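Station Diary, Takács Kitchen Cell, Javthorpe
22 Jun 2024

The cell was taken out of the trial schedule at the start of the morning for care of the gripper. The counter stood at 2993 cycles, of which 220 belong to the toast task. Edit Mészáros was on duty with me and signed the lockout sheet.

The present rule asks for a full cleaning of the fingers every 300 cycles. In the opinion of this station that interval suits the cup and tray tasks but is too long for bread. Crumbs settle on the fingertips and on the upper faces of the finger modules, and the tabletop beside the toaster collects them as well. A crumb that reaches a pivot can stiffen the joint, and the fault log then records a grip error with no useful cause attached.

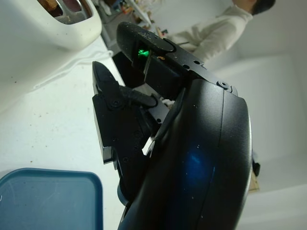 The order of work was as follows. The arm was parked and locked, and the toaster was unplugged. The fingertips were brushed outward, away from the housing, with the soft brush from the Huvum kit. Compressed air was not used, as it drives debris into the linkage. The pivot screws were checked with the small torque driver, and one on the lower finger required a slight turn. The housing was wiped last, with a dry cloth.

After the lock was removed, the gripper was opened and closed five times at low speed. The motor current was even throughout. The zero position had moved by a small amount and was set again from the panel.

Edit Mészáros will write to Pladia to ask whether a fingertip cover can be supplied before September. Until a reply is received, the fingers are to be brushed at the end of every toast session and the entry initialed. The spare brush is in the second drawer. A new pack of cloths has been requested from stores.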